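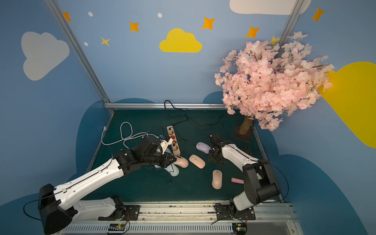 New from the reading pile: Who Pays for the Bridge?

Most of us can name the price of a gallon of milk. Very few of us can say what we paid last year to the county, the school district, the water authority and the fire district, though all four sent a bill. Nour Kanaan's new book starts with that gap and spends nine chapters poking at it, with more good humor than the subject has any right to expect.

Who Pays for the Bridge? follows three towns, Brodard, Flatov and Cletormont, through a decade of local ballot measures. Kanaan sat through the hearings so that you don't have to. She also talked with 233 residents at their kitchen tables, and the transcripts are the best thing in the book. People who describe themselves as dead set against new spending turn out to have voted for the library levy twice. People who say they trust their town council completely could not name a member of it. One man in Flatov kept every property tax statement since he bought his house in a shoebox, and had opened none of them.

Her argument is that voters judge a local tax mostly by whether they can see the thing it bought. A repaved road wins friends. A pension fund brought up to full strength wins a polite silence. In Brodard, a measure to replace a 100-year-old bridge passed easily, while a cheaper one to inspect the other bridges failed the same evening. The council then spent four meetings discussing what message the voters had sent, and settled on "mixed."

Chapter 6 is the one to read if you read only one. It covers the Kinnunen plan, a Cletormont proposal to print on each bill a plain list of where the money went. The plan had support from left and right, which should have been a warning. Once the draft list went around, every department objected to its place on it, and the one-page insert grew to 40 pages with a glossary. Kanaan tells this straight, and it is very funny, unless you live in Cletormont.

We asked Raimo Peltonen, who teaches state and local finance and has reviewed more books on the subject than is good for a person, for a second opinion. He admires the interviews and grumbles about the sample — three towns, all of them small, all of them fond of arguing. He would have liked a big city in there, and a chapter on renters, who pay the property tax through their landlords and rarely get asked about it. Fair points, both. Kanaan gives renters a few pages near the end and admits they deserve more.

The appendix on method is short and readable. The index is not to be relied on (look up "sewers" and you will be sent to "see drainage," which does not exist).

The hardcover is out in October. Members can borrow the office copy before then, provided they bring it back, and provided whoever has it now does so first.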